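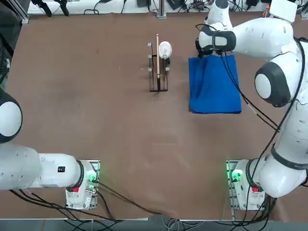 Handout 4: Comparing two grippers on the cloth and rack task

Read this before you believe any success rate, including ours. The Moschos and Clidier grippers were each given 30 trials on the same bench at Gurkcombe. The summary slide says one of them won. I want you to ask what it won.

What gets scored
A trial passes if the towel ends up flat inside the marked tolerance. Pascal Hoarau wrote that rule, and it is easy to apply. It says nothing about the rack. A gripper could knock the stick out of its slot and still pass.

What stays fixed
Both arms, their mounts, the controller and the starting layout. Only the fingers change. In practice the cable routing changes too, every time somebody swaps a tool, and a stiff cable can pull on a wrist. The Lurndale report doesn't mention this.

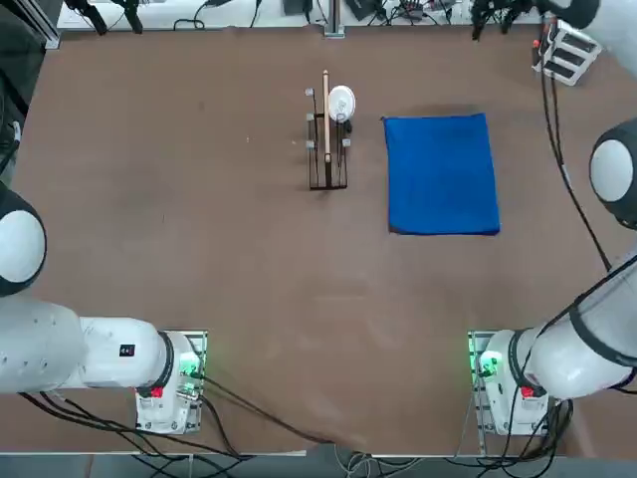 Fig. 2. Bench with both arms drawn back to the sides. Stick upright in the rack, blue cloth flat to its right.

Reading the numbers
Moschos passed 15 of 30, Clidier 13 of 30. That is a gap of two trials — I would not buy a gripper on it. The report also quotes 529 logged grasps, but repeated grasps inside one trial are not independent, so don't use that as your sample size.

For the lab session
1. Write your own pass rule before you watch any trials.
2. Score the rack and the cloth separately.
3. Note every cable change next to the trial number.
4. Work out how many trials you would need to trust a gap of two. Bring the working, even if it's ugly.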